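Gallery: Teaching the planner to live with soft furniture

Welcome back, and thank you for all the kind notes about the last gallery. This one comes from the Grurholm planner, the software that decides where both arms go and in what order, and which has spent most of January learning about sofas. Tables were easy by comparison - a table is a flat plane, and you can tell the planner to stay above it and go make coffee. A sofa has seams and slopes and corners, and the old collision model treated the whole thing as one big box, so the arms would politely refuse to go anywhere near the seat.

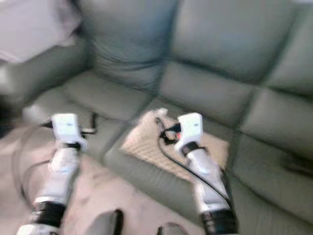 Both arms out over the seat cushions, the right gripper directly above the small beige pad. Flat, thin things like this are what the new approach step was written for.

Ilir Jurić wrote in after reading the draft to ask why we plan the two arms together at all, when running them one after the other would cut the search time and make the logs far easier to read. He has a point about the logs! We did try it his way on the Plisine branch, and the planning calls dropped from 143 milliseconds to 100, but the second arm kept finding its best path blocked by wherever the first one had parked itself, and we lost all of that time again in replanning. So for now they share one plan, with a 20 millimeter margin between them, and the log viewer is getting separate colors for left and right, which I hope will make him a little happier.

Next up is the perception side, where the Berngate depth filter still smooths over the seams between cushions more than we would like. We have 28 recorded runs to replay through it, and I'll put up another page once the new settings are merged.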